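Nutmont Ticketing help desk
Ticket 501: Seats vanishing from the plan on the youth theatre booking page
Raised by: Halima Akinola, Skolamcombe Players
Opened: 2024-09-08
Priority: Normal (changed to High, see below)
Status: Closed

Description of the problem

Hello! First of all, we moved over from our old paper booking sheets this summer and I can't tell you how much easier life has been, so please take this as a report from a happy customer. We've got a big youth show coming up, Brerkalwood, a new piece with a cast mostly aged between nine and sixteen, and the booking page has been open to families since Friday. It's selling brilliantly. But seats keep going missing.

What I mean is this. A parent picks two seats in row F, gets as far as the payment page, changes their mind about the matinee and goes back. The seats they picked should turn green again after a few minutes. They don't. They stay grey for everybody, and they're not in my sales report either, so as far as I can see they've been neither sold nor released. Row F now has 8 seats like this and I've had a grandmother on the phone wanting to know why she can't sit in the middle when I'd told her the middle was free (it was!).

What I've tried so far:

Refreshed the page, on the laptop and on my phone. Same grey seats on both.
Logged out and back in as administrator. Same.
Pressed "Release held seats" on the Performances tab. I get a green tick and a message saying 0 seats released.
Waited overnight. Still grey in the morning.

The evening performances are fine, every one of them. It's only the two matinees. Our hall plan is called Cisneros (after the street, not very imaginative) and has 600 seats if you count the gallery, which we do for the first time this year, hooray.

Update 1, from support

Thank you, Halima, that's a lovely clear report and it has saved us a round of questions. Could you open Settings, then Hold times, and tell us what is in the box for each matinee? Please don't change anything yet.

Update 2, from Halima Akinola

Found it, I think! Evenings say 11 minutes, which I remember choosing. Both matinees have nothing in the box at all. It's blank. I copied the matinees from an evening performance using the Duplicate button, so I'd assumed everything came across with them. The prices did, and so did the gallery, and the note about the interval ice creams.

Does a blank mean "hold for ever"? If so that would explain everything, and I'm rather pleased with myself for spotting it.

Update 3, from support

It does, and you should be. A blank box is read as no limit, so any seat put in a basket stays there. The Release button only looks for holds that have run past their limit, and these haven't got one, so it reports zero. We've moved this to High as other groups will be duplicating performances for their autumn shows.

Please do the following, in this order:

Pause sales for both matinees.
Type 11 in the Hold times box for each and press Save.
Go to Performances and press "Release held seats" once.
Check row F against your sales report.
Switch sales back on.
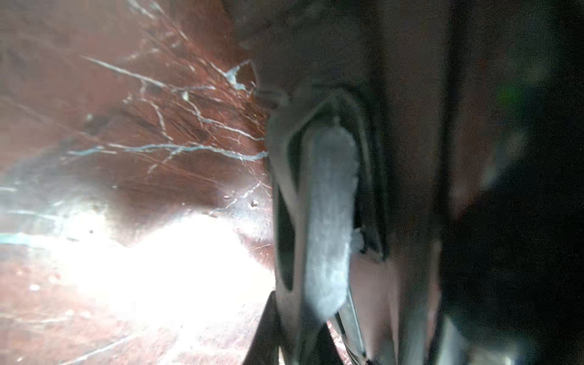
Halima wrote back within the hour to say that row F had come back to life, all 8 seats of it, but that the gallery on the Saturday matinee still had a single grey seat at the end of the front row, and could that one be a leftover hold too or was it something different?

Update 5, from support

Something different, and an easy one. That seat is marked as a companion seat on your Cisneros plan, so it only opens when the wheelchair space beside it is chosen. Try picking the space as a test and the seat should go green. If you'd like to sell it separately, you can untick Companion on the seat's own settings.

Update 6, from Halima Akinola

Oh, of course, I set that up myself back when we drew the plan! Tested it and it works exactly as you say, so it's staying as it is.

I've rung the grandmother and she has her middle seat, row F, with her neighbour next to her. I also made two test bookings on my phone and walked away from both. One came back after 11 minutes on the dot. The other did as well, though I'd wandered off to measure up for the footlights and only caught it afterwards.

One request, if there's somewhere to put these: could the box show a warning when it's empty? A bit of red text would have done it for me.

Update 7, from support

Passed on to the developers with your wording. The Duplicate button itself has been corrected and now copies hold times along with everything else. Performances you duplicated before the fix keep their old settings, so do look over any you made for later in the season.

Closing this one now. If a seat sticks again, reply to the same email and the ticket will reopen. Have a wonderful run!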